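Guía de puesta en marcha – Tagle, puesto de doblado
Sección 6. Pasar del doblado a mano al doblado con pinza

1. Encender la base y esperar la luz fija.
2. Comprobar que las mordazas abren y cierran sin roce.
3. Una prenda cada vez. Calcetines primero, piezas grandes depués.

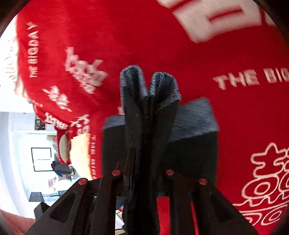 Cambio de turno: quien doblaba pasa a enseñar y revisar. Mismo horario, menos repetición – avisar a Inger Kvaran si la muñeca molesta. Agarre por el centro, el calcetín de pie entre las dos mordazas y el puño libre arriba. Sin apretar de más.

4. Guardar cada toma. Máximo 800 por lote.

Nota: las tomas malas también se guardan, con marca. No cuentan para el rendimiento de nadie.
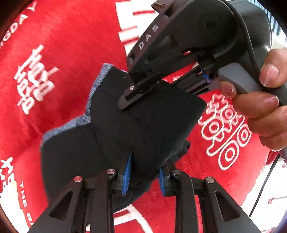
5. A las 9 tomas malas seguidas, parar y llamar a Ramil Tiongson. No reiniciar por cuenta propia.

PRECAUCIÓN: dedos fuera de las mordazas al cerrar. Pelo recogido, mangas tambien.

6. Fin de lote – apagar, limpiar almohadillas con paño seco, firmar la hoja 564.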